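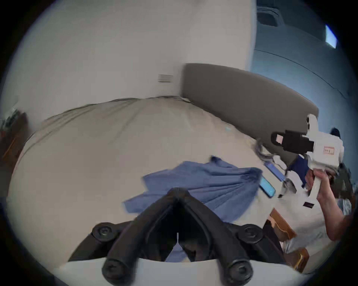 Subject: Re: Folding on the bed in furnished rooms (Kostholm House, residents' list)

Dear residents,

Further to the message circulated to this list in June, the Accommodation Office has received several enquiries on the folding of shirts and other light garments in the bedrooms at Kostholm House. The following guidance applies to all 80 furnished rooms and replaces the laundry paragraph on page 13 of the residents' handbook.

The large bed is the most suitable surface for folding. The desks are fixed to the wall and are generally taken up with boxes and equipment, and the chair back should not be used for drying, as the wooden finish marks easily. Residents are asked to clear the bed before they begin. Telephones, chargers and cables left on the sheet are readily folded into a garment and have reached the Famari laundry room in that way more than once this year.
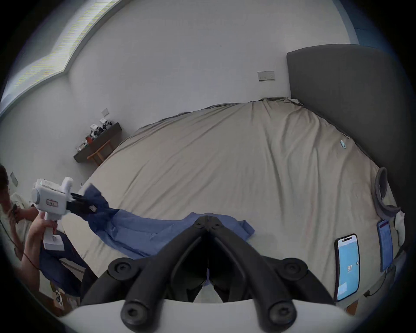
Zihan Qiu wrote:

I should be grateful if the office could clarify the position on shirts. The handbook says that garments are to be returned "folded flat", but gives no method. A cotton shirt from the tumble dryer comes out in a heap, and on a bed the sheet tends to move with it, so that one finishes with a creased shirt and a creased sheet as well. Would it be acceptable to hang shirts in the corridor of the Avcı wing? I also wonder whether two people are expected to do this together, which is certainly easier with the larger items.

(End of quoted message)

The office thanks the correspondent for raising the matter and replies as follows.

Hanging garments in the corridor of the Avcı wing is not permitted under the fire regulations of the house. Help from a second person is welcome but is not required for shirts.

With regard to the sheet, it is correct that a garment dragged across the bed will pull the bedding with it. Shirts should be lifted by the shoulders and set down again, and any part that has bunched underneath should be opened out by hand before the first fold is made. A thick roll along one side usually means that a sleeve has been caught beneath the body of the garment.

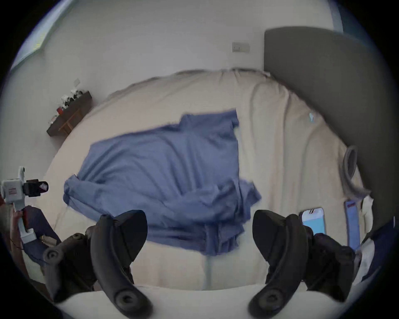 Blue garment spread over cream bedding in a furnished bedroom.

The method recommended by the office is given below.

1. Smooth the bedding towards the wall and the headboard.

2. Lay the shirt on the bed and draw out both sleeves. Pull gently at the hem until the deeper folds have opened.

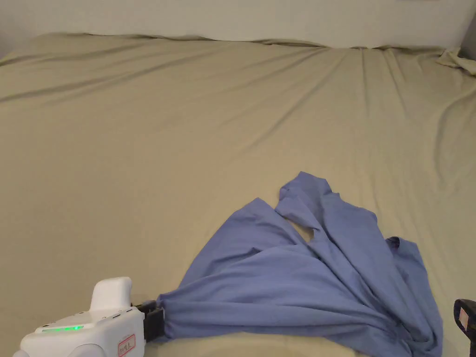 3. Turn the shirt face down. Bring each side in towards the middle, with the sleeve laid straight along the back.

4. Fold up from the hem, once for a drawer and twice for a shelf.

Replacement sheets

Sheets supplied by Hosa may be exchanged at the linen store until 11 in the morning. Worn or loose corners should be reported at the time of exchange. Enquiries may be made on extension 2128 or by reply to this list.

Yours faithfully,

Accommodation Office
Kostholm House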